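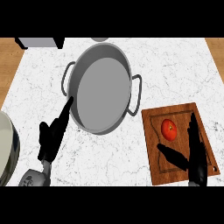
Sim kitchen, tomato and pot task. Left gripper over by the pot, right one next to the tomato.

OK, long one today, 11th August, coffee in hand. I promised a few of you a write-up of the finger comparison and I keep putting it off, so I'm just going to post as I go through my notes.

Quick background for new people: I've got a two-arm setup in simulation and I'm trying to pick fingers before I spend real money on the real ones. Task is dumb on purpose. Tomato starts on a cutting board, tomato ends up in a pot. Everything else on the counter is there to get in the way.

Two sets of fingers in the running. Set one is long and pointed. Set two is short with a wide soft pad, modeled on the Prinari pads that Baoshan Pan has been pushing on me since January. (Hi Baoshan. Yes, I finally did it.)

I ran 993 episodes per set. Wanted a round thousand, but seven of them blew up in the physics on the first night and I threw out the matching seven from the other set so it stayed fair.

Same controller for both, same cameras, same start positions. The only things I let myself change were the finger meshes and the closing force. If you change five things at once you're just playing video games.

Result number one, which I did not want: the long fingers are better at getting to the tomato. Like, a lot better. They slide in low along the board and the palm stays way up out of the way. The short ones have to bring the whole hand down and then the wrist camera sees nothing but red.

Result number two, which I also did not want: the long fingers are worse at keeping the tomato. Two skinny contact lines on a round glossy thing. Any yaw error at all and it squirts out sideways. I have watched so many tomatoes roll off so many cutting boards this week.

The groove in the board is a menace, by the way. It's only a little recessed border, but a rolling tomato loves it. Drops in, sits there, and now your grasp height is wrong by just enough to matter. I thought about deleting the groove and then decided my board at home has one too, so it stays.

Someone's going to ask about the stem. I turned off stem contact. It's texture only for now. I'll be brave about stems later.

Closing force: I started at 25 newtons because that's what was in the config I inherited, and wow, no. Please don't do that to a tomato. The sim tomato doesn't squash, it's rigid, so it looked great! Then I looked at the contact readout and pictured the real thing all over my shirt. Dropped it to 9 and the long fingers got noticeably worse while the pads hardly cared.

That was the moment I started coming around on the pads, I'll admit it.

Muammer Saraç asked in the replies if I'm using the left arm at all or if it's just decoration. Fair! It's there to steady the pot. The pot is stainless with two thin wire loop handles, and in my first version the right arm would clip the rim on the way in and send the whole pot skating across the marble.

So the left gripper goes to the pot first and holds it, then the right one does the tomato. And this is where the long fingers are great again. You can hook one straight through a handle loop. The pads can't do it, they're too fat, so they have to pinch the loop from outside and it slips about half the time.

Tried leaning the finger on the outside wall of the pot too. Works fine if you only need to stop it sliding one way. Doesn't help if the bump comes from the other side, obviously, which took me an embarrassing evening to work out.

Friction on the marble is probably too low, before anyone says it. I've got it set like an ice rink. I'd rather find the slips here.

Cameras! I have opinions. I tried one fixed view from above at a slight angle and one on each wrist. If I could keep only one it'd be the fixed one, no contest. You get the inside of the pot, the whole board and both hands together. The wrist views are lovely until the last inch and then they're all tomato.

But the fixed view hates shiny stuff. The pot interior comes out as this flat smooth gray and the depth estimate in there is soup. Ayten Aydoğan told me to stop asking for depth inside the pot at all and just release over the center at a set height. I grumbled for a day, tried it, and she was right. Drops got so much more reliable.

White marble with gray veins is also a fun choice for edge detection. The first segmentation model kept deciding a vein was part of a handle. I could swap in a plain countertop but then I'd learn nothing about my poor model.

Black fingers on pale stone are super easy to track though. If you get to choose a finger color, think about what's behind it.

Controller stuff, short version: I tried the stock position controller and the compliant one Oğuzhan Güler wrote for the Itanero arms. Position control is snappier and looks way cooler on video. Compliant is slower and kind of mushy on the approach, but when a fingertip touches the board it gives a little and carries on. With position control it digs in and the wrist starts to shake.

If you run long pointed fingers, use the compliant one. I'd go as far as to say don't bother testing without it. With pads you can get away with either.

Total training clips after all the filtering: 2248. I'll put them up once I've fixed the naming, which is currently a crime. Half of them start with "test_new_final".

So what am I buying? Mixed set, I think. Long fingers on the left for handles and poking around near the pot, pads on the right for anything round and squishy. Hüsnü Taşdemir says mismatched hands will make my calibration miserable – he's done it on his Bozkurt rig and he still complains about it.

He's also still running it that way, so I'm not sure what to believe.

Next up is swapping the tomato for an onion, then moving the pot farther back so the right arm has to really reach. If anyone has a decent onion mesh with loose papery skin, my DMs are open – I will trade you one very well-tested tomato.

Oh, and a few people asked which simulator fork this is. It's Waminness with the kitchen assets turned on and the default fingers stripped out. Setup notes are in my pinned post, and yes, I know step four is wrong, I'm fixing it tonight.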